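Dindness Library Drops Late Fees, Braces for Books

2020-07-31

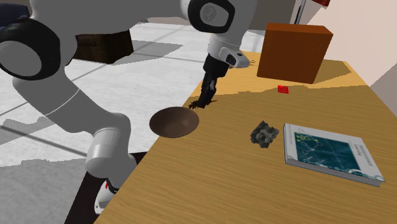
When does the change start?
Monday, at all six Dindness branches, for anything borrowed since January.

The town is owed $3,084 in fines, nearly all of it on paperbacks worth less than the stamps used to ask for them back. The Urio Street branch has put out 20 extra return bins. One cookbook is 18 years overdue, and its borrower has asked to renew it.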